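Soltard - table clearing with a hand-held gripper

This is the data card for Soltard, release 3. The set is made for one question: can a machine clear a table after people have had a drink there? The chore is small, but our answer today is still "not yet".
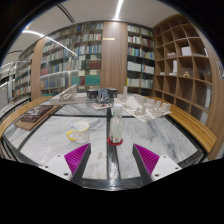
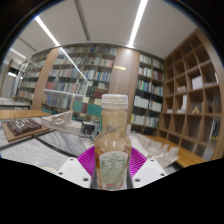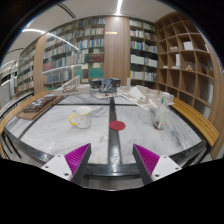
A bottle in the reading room, on the table or held in the hand-held gripper.

Zekis, dataset maintainer at Skitwood

Contents
The release has 900 episodes, recorded in November by people who carried the gripper by hand. Tasks are: move a bottle, put a bottle on a coaster, move a mug, take a spoon out of a mug. Each episode has video, gripper opening and a task line in English.

What works
Our baseline policy, Mak, was trained on this set for 3,000 steps. It can pick up an upright bottle when the space near it is free. It is slow, but it is usable.

What does not work yet
Clear plastic and glass are hard, and reflections on the marble make it worse. With a spoon in the mug, Mak closes too early and pushes the mug away - we do not have a good fix. It should also not be used close to fragile things like scale models.

Known problems
In 29 episodes the task line is wrong. They are listed in bad_lines.txt and the loader skips them by default. The video is wide angle and is not rectified. All episodes come from one room, so please do not expect good results in a normal kitchen.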